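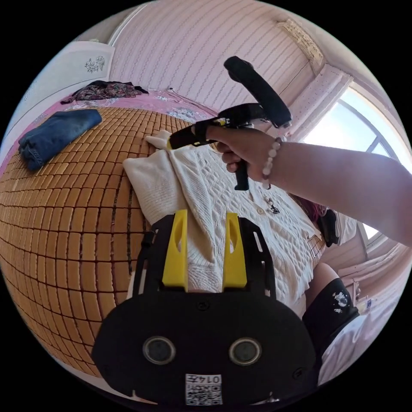 Tromwood hand-held gripper: notes from a demonstration

19 April 2022

Amitz has been showing its Tromwood gripper to small groups for a while now, and I got a place on one of the open days. The Tromwood is a tool you hold in your hand and work like a pair of tongs. You do chores with it. The cameras record what the fingers did, and the recording is used to teach a robot arm the same chore. You can buy it or rent it, and the people on my visit were a mix of lab staff, a couple of teachers, and a few like me who write about tools.

I went in with one question: would I want to use this for a full working day? The short answer is yes for the morning and no for the afternoon. The longer answer follows.

The setup

The demonstration took place in a bedroom, and the subject was laundry. I liked that choice. Most gripper demos I have been to use blocks and cups on a clean bench, and you learn very little about how a tool copes with a home. Clothes on a bed are a fair test. They bunch up and slide, and nothing has a fixed shape.

Our host was Jolien Wuyts, who runs the training sessions. She kept the introduction short and had us holding grippers before the coffee was finished. Each unit is checked before it is handed over: fingers open, fingers shut, lenses wiped, recording light on. If you skip the lens wipe you get a hazy session, and she told us the most common fault on returned recordings is a thumbprint.

The bed had a woven bamboo mat over the sheet. I thought at first this would make things too easy, with a firm surface to push against. In use it cut both ways. The mat keeps the fabric from sinking, so the fingertips can get under an edge. The joins between the tiles also catch a thick knit now and then, and you have to lift before you pull.

How it feels in the hand

The body is black and the fingers are yellow. The fingers are tall and narrow with a long slot in each. I asked for a softer set to compare and was told there is only the one type for now.

Your hand goes around a pistol-style grip, and squeezing closes the fingers. The squeeze is light at the start and gets stiffer toward the end of the travel. That is a good choice for cloth. You can feel when you have hold of one layer and when you have two, though it took me a good part of the first session to trust it.

Weight is the weak point. It is not a heavy tool to pick up, but most of the mass sits out in front of your fist, and your wrist does the work of keeping it level. I have average hands and ordinary wrists. By the end of the second session I was resting my elbow on my knee between picks. One of the teachers, who has smaller hands than I do, had trouble reaching full squeeze and asked about a shorter grip. There isn't one. This should be fixed before anything else.

The other thing to get used to is the view. You want to look at your own hand, as you would with tongs. You are better off looking at the fingertips and the cloth and letting your hand take care of itself. Everyone in the group tipped the tool too steeply to begin with.

The warm-up: paper towel

Before the clothes we practiced on a paper towel. Pick it up, move it, put it down. Paper is a good teacher here. It is thin enough that you must come in low and nearly flat, and if you close too hard it crumples. If you close too gently it slips out when you lift.

I dropped mine more often than I held it. The tips meet squarely, but the last bit of closing is hard to judge, and with a folded towel I kept picking up the top layer alone. What helped was coming in from the side with the fold facing me. I would have liked a printed card with two or three of these tips on it. The manual goes straight from charging to folding a shirt.

For warm-ups you can use one hand or steady the tool with two. I got on better with two. Jolien's advice was to stand on the same side of the bed for the whole session and not to lean across, both for your back and for the recording.
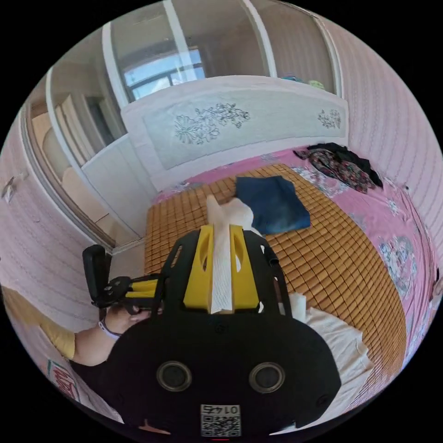 The main task: knitwear

This was the part I had come for. The garment was a white knit with raised cables, bulky and stretchy, and a much harder thing to fold than a T-shirt. There were jeans on the bed too, and some dark patterned clothing, but the knit took up most of our time.

The aim was to spread it, bring the sleeves in, and fold the body. Each attempt is recorded from start to finish. If you make a mess of a fold you fix it with the grippers and keep going. You do not put the tool down and use your fingers. Jolien was firm on this, and she was right to be. The fixing is a large part of what the robot has to learn, and a set of perfect folds would leave it with no idea what to do about a twisted sleeve.

What worked well:

Pinching raised cables. The ribs give the fingers something to close on, and I seldom lost hold once I had a cable between the tips.

Pushing. With the fingers closed you can slide a sleeve across the mat or press a fold flat. I used this more than I expected to.

Small corrections. A tug on a hem goes where you mean it to go, with no play in the mechanism that I could feel.

What worked less well:

Finding the edge of a layer. A soft knit lying on itself has no clear edge, and the fingertips are a bit too thick to slip in. I ended up pinching a bump, lifting it, and regrabbing lower down.

Small fasteners. I avoided the buttons altogether. The tips can hold a button, but I could not turn one.

Long reaches. Working the far side of the garment means holding the tool out at arm's length, and the front-heavy balance shows up right away.

A full round with talk and breaks came to 87 minutes. I would not go past that without a proper rest. The plan for the day allowed for 2 rounds per person, and I was glad there was no third.

Working with two grippers

Folding needs two points of contact, so in the second half we moved on to two units at once. One holds the fabric down or keeps a fold in place while the other lifts and carries. It looks natural when Jolien does it. When I tried, both hands wanted to do the same thing at the same time, and I pulled the garment out wide when I meant to bring it in.

The trick, if it is one, is to give each hand a job and stick to it. My left hand became the one that pressed and waited, and my right did the moving. Once I had settled on that the folds got straighter. They were never neat. A person folding by hand would have been done many times over while I was working on the first sleeve.

The two bodies do bump into each other when the tips get close. The mounting plates are wide, and on a narrow fold you have to stagger them, one near and one far. It costs a little time on each pick. A slimmer plate would be welcome, though I don't know what would have to move to make room for it.

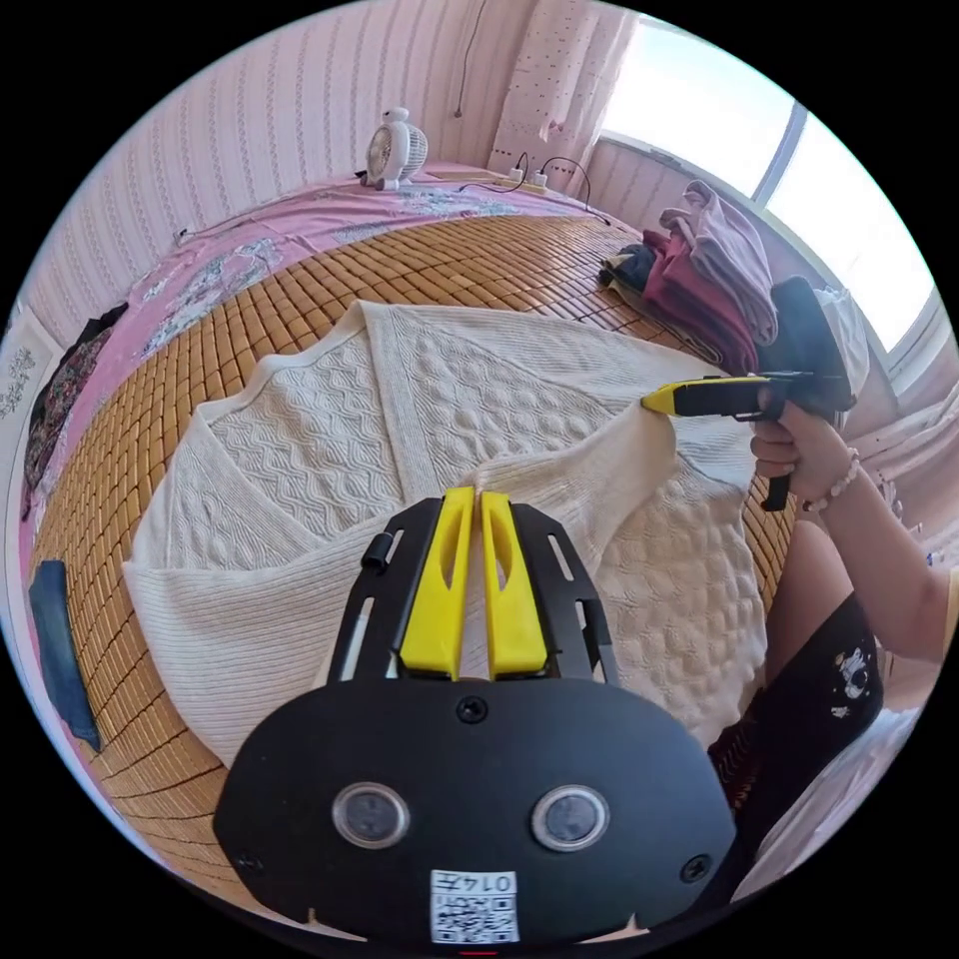
Two grippers on the knit, one pinching it at the upper right, the other with its fingertips against a fold.

What you get and what it costs

The kit on offer at the open day was a pair of grippers with chargers and a carry case, at $1,670. Renting is possible by the month. The training session is included either way, and I would not skip it. A colleague at Kuipers bought an earlier pair secondhand with no training and spent a week recording material that was too shaky to keep.

The software was shown to us on a laptop at the end. It lists your attempts, plays them back, and lets you mark the bad ones. It did that without trouble. I made 19 attempts over the day and marked a good share of them bad myself. The playback is worth your time even if you hate watching your own work. I saw that I was closing the fingers before I had stopped moving, and I had not noticed it at all while doing it.

We were not shown a robot folding from these recordings. I asked, and a second open day is planned for July with an arm running. Until I have seen that I can only review the hand tool and the teaching, and I have left the rest out of the score.

Who it suits

If you collect this sort of data already, the Tromwood is easy to learn and holds up well on fabric. The squeeze is the best I have used. If your people will be on it all day, plan for short rounds and swap hands where the task allows. Anyone with small hands should try the grip before an order goes in.

Comfort: 3 out of 5
Grip on fabric: 4 out of 5
Ease of learning: 4 out of 5
Value: 3 out of 5

Places for the July session can be booked with Amitz by email. Wear short sleeves or roll them up. A loose cuff in front of the lens cost me two attempts.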